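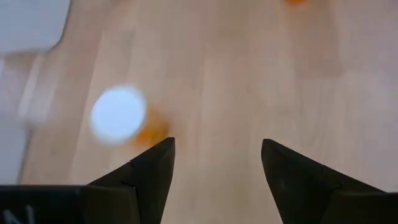
Does the new grasp policy beat the scripted baseline?

On the results tabled at this meeting it can't be said to, and the group declined to record it as an improvement.

Grovent manipulation project
Minutes of the methods meeting, Jun 4, 2021
Location: Kurnberg lab, small meeting room
Present: project lead, both research engineers, the statistics adviser, one postgraduate student. Apologies from the Javance side.

1. Previous minutes
Accepted with one correction. Item 4 said the wrist view was "sufficient for localisation". Nobody present recalled agreeing to that. Changed to "used for localisation".

2. Result from the Vik trials
The engineers reported 52 trials with the learned policy on the wrist camera alone. The draft report calls the outcome "robust". The statistics adviser asked what it was robust to. The lighting was the same throughout, the work surface was the same, and the start poses were drawn from a list of 6.

It was put to the meeting that a policy could score well here by memorising 6 approaches. The engineers thought this unlikely but had no test that would rule it out. The lead asked that "robust" come out of the draft until there is one.

3. Image quality near the fingers
Long discussion. The wrist camera shows the fingertips clearly enough, but objects just beyond them blur badly. In the view under discussion there is a white disc off the left fingertip that could be a cup or a ball, and an orange patch beside it that no one would commit to naming. The student argued that the network doesn't need a name for an object to grasp it. The adviser replied that the labellers did need one, and that the labels are what the error figures rest on.

Two labellers disagreed on a share of the close-range views. The draft leaves this out. It goes back in, in the body of the report and not in an appendix.

4. Comparison with the scripted baseline
The baseline was run in February, before the camera mount was changed. The lead does not consider the two sets comparable. One engineer said the change was minor. Asked whether the offset had been measured before and after, the answer was that it had been measured after.

Moved that the baseline be rerun on the present mount. Carried, with the engineers noting that it will cost 2 days of arm time and push back the Javance demonstration.

5. Claim about fewer regrasps
The draft attributes fewer regrasps to the learned policy. The adviser pointed out that the retry limit was lowered partway through the trials, so fewer regrasps is what anyone would expect. Claim struck. It may return if the logs can be split at the change.

6. Actions
Engineers: rerun baseline, start poses randomised, retry limit fixed beforehand and written down.
Student: pull the disputed labels and circulate them.
Adviser: one page on what sample would be needed to say anything about start pose.
Lead: tell Javance the demonstration will be late.

7. Other business
Request for a second camera above the work surface. Deferred until the rerun is in.

Next meeting to be called when the baseline figures are available.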